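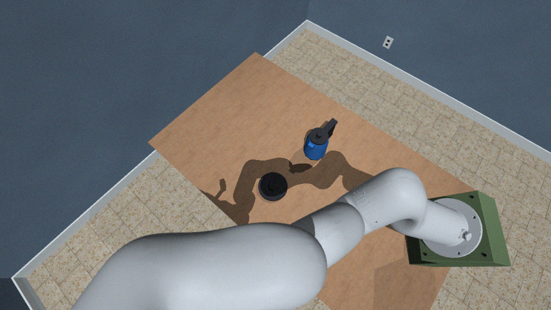

Isness

Project report, simulated arm cell, set up and upkeep

Base first. The green block is mounted at the side of the table, arm on a round flange on top of it. In the Talo file I had the base 7 mm too low, so the first link clipped the block on every start. Fixed in the config, saved, restarted. Then the joint limits, copied from the Verkow sheet by hand (slow, dont do this, import them).

Homing check next. Arm up and clear of the table, then each joint alone, slow speed. 200 steps per run. Joint 4 drifted, so reset its zero and ran the lot again. 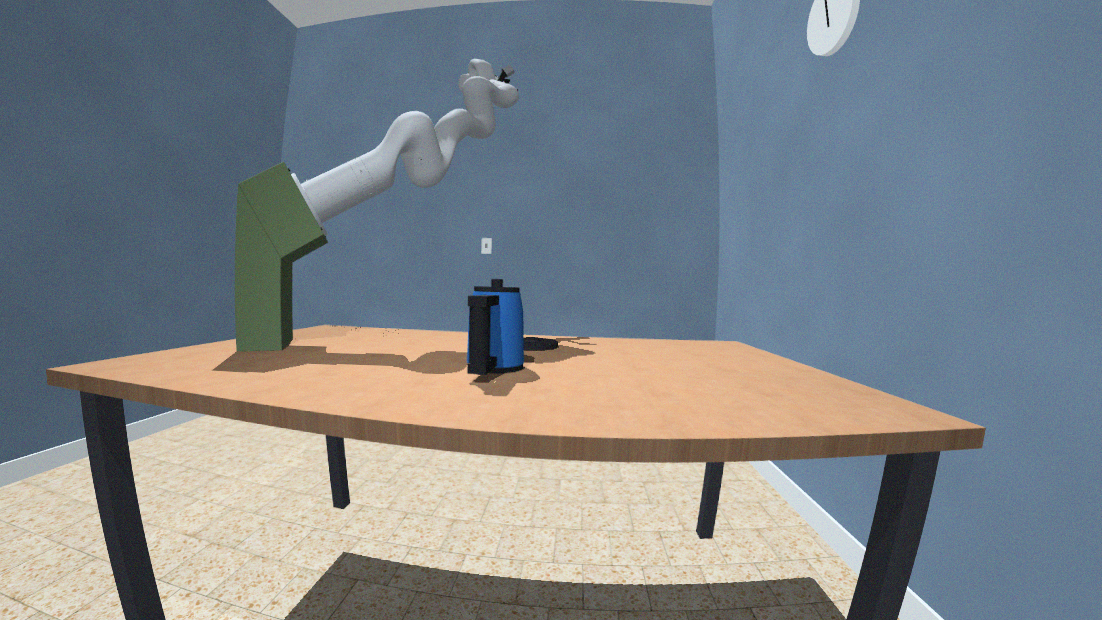

Quiroga asked whether a zero reset on one joint is enough, or if the whole chain wants redoing after any change to the base. Fair point. I redid the chain. Took an evening and the drift was smaller, so it goes in the routine now.

Gripper: finger contact was too stiff, objects shook when touched. Turned stiffness down, left damping alone. Also the wrist view had to be lined up again after the base change, wich I forgot the first time.
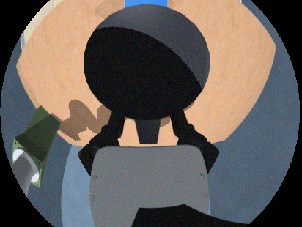
Log got to 572 lines before I started clearing it between runs. Do that first, old warnings hide the new ones.

Upkeep list so far: clear log, check base height, home all joints, open and close gripper, save a copy of the config. 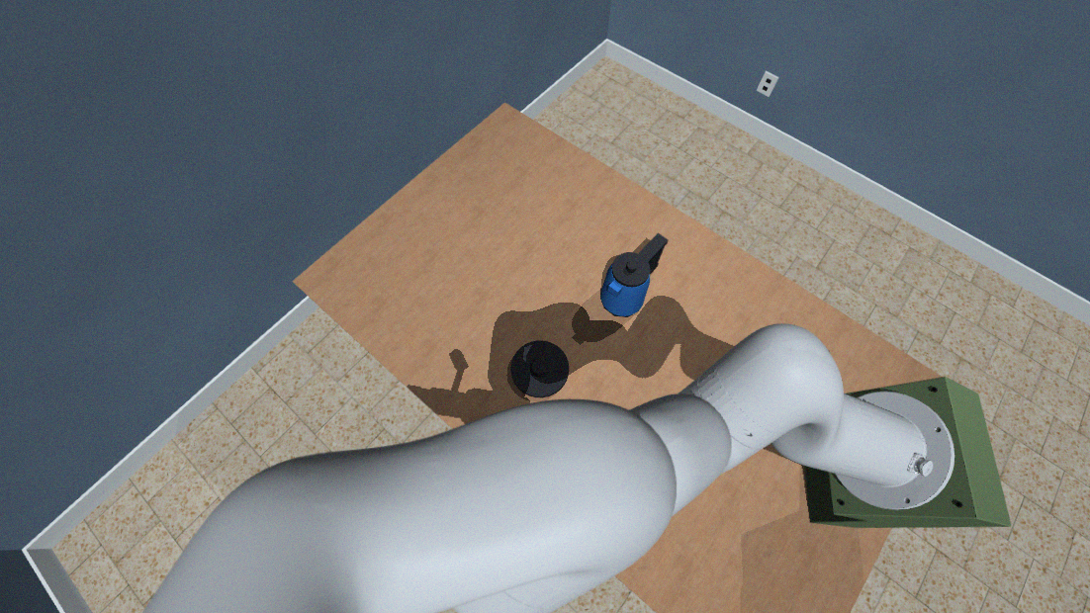 Still to do in May: self collision check near the elbow, and a proper stop if a joint goes past its limit. At the moment it only prints a warning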